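Learning to bake bread in a small flat

I moved to this flat in June, and the first thing I missed was the bread of my mother. In the shop near my door they sell only the soft white one, so I decided to make my own. I bought a kilo of rye flour and began a starter in a glass jar.

The first week was not good. The starter smelled of old cheese and did not rise. I gave it fresh flour and water every morning, and on day 17 it was finally full of bubbles – I was so proud that I called my sister.
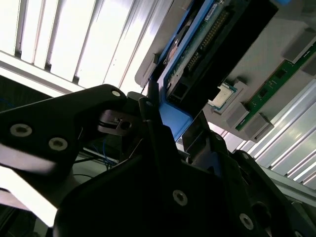 Christos Tzanetos wrote to me under the last post that I use too much water, and that for 300 grams of flour he never takes more than 210. I tried it his way yesterday. The dough was easier to shape, but I found the crumb a little dry. Next time I will go somewhere in the middle, and leave the loaf in the oven five minutes less.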